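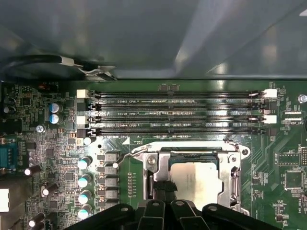
Motherboard with its four memory slots, all empty.

Hi Kerstin,

January update on the Drasancombe price index, as promised. It's been a better month than December, though I'm still behind on one piece and I'll get to that.

The main thing you paid for is the daily reference price for the small coins, and it's running! We pull trades from 14 exchanges now (the proposal said ten, so I'm pretty pleased). Malou wrote the part that throws out trades that look fake, the ones where the same amount bounces back and forth between two accounts all night. On one exchange that turned out to be more than 6 percent of the volume, and once it was gone our price stopped jumping around in the small hours, when hardly anyone is trading.

The moving averages are done too. We settled on a short one and a long one, and Leif talked me out of adding a third - he said readers would only ever look at one of them anyway. The ratio between price and long average goes out in the morning email, which Sofia is still writing by hand. I'd like her off that by spring.

Now the late piece. The history files from Kragh came with gaps, and 4 of the coins have whole weeks missing. I asked for a fresh export and got the same files back with a new name on them. Kaj thinks we can fill the holes from Iltano's archive, but their time stamps are in local time with no note of which local, so he's lining them up against the big price drops, one at a time. It's slow going. I'd put it at six more weeks, and I'd rather tell you that now than in March.

Money is fine. We've spent a bit less than planned on data fees and a bit more on storage, and the two pretty much cancel out. I haven't touched the travel line.

One question for you: Dradetti wants to show our index on their site, free, with our name under it. I like the idea (more eyes on the numbers, more people telling us when one looks off), but the grant letter says you get a say first. Could you let me know by the end of the month?

Thanks again, and say hi to the rest of the office.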